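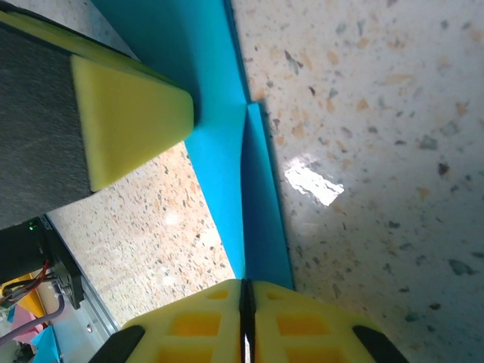

Blue panel next to the gray block with the yellow end piece

tiongson17: Anyone bought foam pieces from Andlow? They want 20 bucks extra for the "firm" grade.

rommel_n: Skip it. Firm compared to what? They never say.

trini_mac: Disagree – mine have kept their edges since April.

rommel_n: One set in one house. Not convinced. 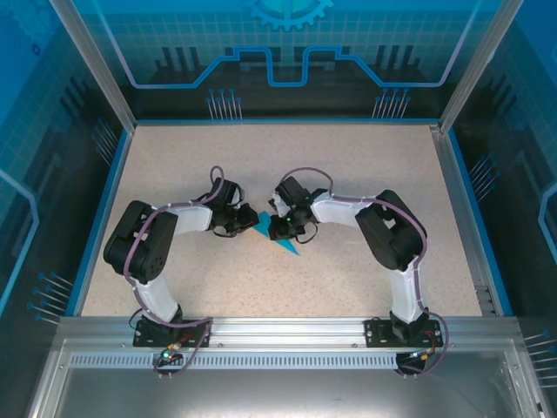
Flat teal-blue triangle on the speckled table

tiongson17: And the flat shapes?

trini_mac: Fine for patterns, too thin for building.

rommel_n: First thing we agree on. I'd still measure one before paying.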